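4. Glazing choice and the fading of works on paper in small framing workshops

4.1 Why glazing deserved a section of its own

When we began this study we expected the mount board to be the star. Most of the complaints that reach a framing bench are about board: brown bevels, foxing, a burn line where cheap core has sat against a watercolour for decades. Yet as soon as we started talking to the people who do the work, the conversation kept turning to glass, and we were delighted to follow it there. Glazing is the part of a frame that the customer looks through every day and almost never looks at. It is also the part where a small workshop has the widest choice and the least time to explain it.

The three workshops that took part are in Pilidport, Dalar and Drokthorpe. They differ a good deal. The Pilidport shop sits on a harbour street with a large south-facing window and does a brisk trade in prints and charts. Dalar is a back-yard business, mostly needlework and family photographs, with a steady line in regimental certificates. Drokthorpe serves two galleries and a run of local painters, and of the three it is the only one that keeps written records of every material used in every job. Those records turned out to be a treasure, and much of what follows leans on them.

4.2 Samples and display conditions

We prepared 50 test panels. Each carried the same set of marks: a strip of blue wool standard, a patch of watercolour wash in a pink known to be fugitive, a line of iron gall ink, and a printed patch from a desktop inkjet printer. The panels were hinged to cotton board with Japanese paper and wheat starch paste, mounted behind a window of the same board, and closed in a plain ash moulding. All the frames were made up on one bench, in Drokthorpe, so that differences in joinery or sealing would not creep in between towns.

The glazing was of four kinds: ordinary float glass, float glass with a filtering coat, a low-reflection glass with the same filtering claim, and acrylic sheet sold as filtering. We bought all of it through Brandão, the wholesaler that supplies the three shops in the normal way, and asked for no special cutting or packing. We wanted the glass that a customer would really get, fingerprints and all.

Panels were shared out so that every town had all four kinds, with a few held back in a dark drawer as controls. In each shop they hung in places the owners chose as typical of a home: a wall facing a window, a wall at right angles to a window, and a hallway lit only by lamps. Light was logged at the face of the glass. The panels stayed up for 13 months, which took in two Novembers and, to our great pleasure, one unusually bright spring.

4.3 Reading the colour

Colour was measured before hanging and after taking down, at the same spot on each patch, using a card template with a round hole cut in it. The template sounds humble, and it is, but it did more for the steadiness of our readings than anything else we tried. On the early trial panels, made without one, repeat readings on a brushed wash wandered almost as much as the fading we hoped to catch. With the card in place they settled down nicely.

We also asked the framers to judge by eye. Each was shown a panel beside its dark control and asked to say whether a customer would notice a change if the two were hung together. This is a rough test and we report it separately from the instrument readings. We are fond of it all the same, as it is the question that matters at the counter. 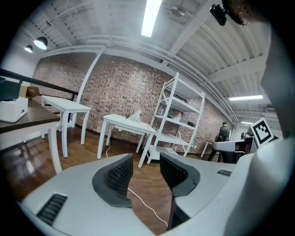

Figure 4. Light grey gripper with two dark fingers and a thin white cable.

Does filtering glass stop a watercolour from fading?

It slows the fading, and how much it slows depends on the colour and on where the picture hangs. Visible light fades many pigments too, and clear glass of any kind has to let visible light in for the picture to be seen.

4.4 What the panels showed

The plainest finding is that position beat glazing. A panel behind ordinary float glass in a lamp-lit hallway kept its pink better than a panel behind the best filtering glass on the wall facing a window. This held in all three towns, and it held most strongly in Pilidport, with its big harbour light. We had expected position to matter. We hadn't expected it to matter so much, and the framers were as taken with the result as we were. One shop has since begun asking customers which wall they have in mind before any talk of mouldings at all.

Within a single position, filtering did make a difference. The blue wool strips on the facing walls came out in the order one would hope, with plain float worst and the three filtering products grouped close together. The watercolour patch was less tidy. Behind filtering glass it lost colour more slowly in the first months, but on the brightest walls the gap had narrowed by the end. Our reading is that the pink is so sensitive to visible light that taking out the ultraviolet only buys time. Time is worth having, of course – a customer who gets some extra years from a favourite picture has not wasted money – but it should be sold as time.

The iron gall ink hardly moved on any wall. The inkjet patch was the surprise of the study. On the facing walls it lost yellow first and took on a cold cast that the framers spotted at once, even where the instrument put the change as small. Since so many family photographs are now printed at home, this seems to us a matter of real everyday interest, and we would love to see it followed up with a wider range of inks and papers.

4.5 Glass against acrylic

There was no clear winner on fading between the filtering glass and the filtering acrylic. The differences that counted were of other kinds. Acrylic was much lighter to handle at larger sizes and safer to send by carrier. It also drew dust while being fitted, and in Dalar, where a good deal of loose pastel comes through the door, the owners would not use it over pastel for fear of lifting the pigment. That fear is well founded, and we support the practice.

The low-reflection glass had the warmest praise from everyone who saw the panels hung. Several visitors thought the frames had been left unglazed. It marks easily, and cleaning it badly leaves smears that show more than they would on float. The Drokthorpe bench keeps a separate cloth for it and fits it last.

4.6 Limits

Ours was a small study with a single fugitive pink, and another pigment might well tell another story. The panels were all new work, while much of what a framer handles is old and has already lost its most fugitive colour. We logged light well but damp poorly: the logger in Dalar failed over the winter and those readings could not be recovered. The widest panel measured 380 mm, so we can say nothing about how large sheets of acrylic behave when they bow in a warm room.

The eye test would also gain from more judges. Framers look at colour all day, and they may well notice a change that a customer would pass by. A second round, with customers standing at the same counter and looking at the same pairs, is being planned with the Pilidport shop, and the panels have been put back in the drawer ready for it.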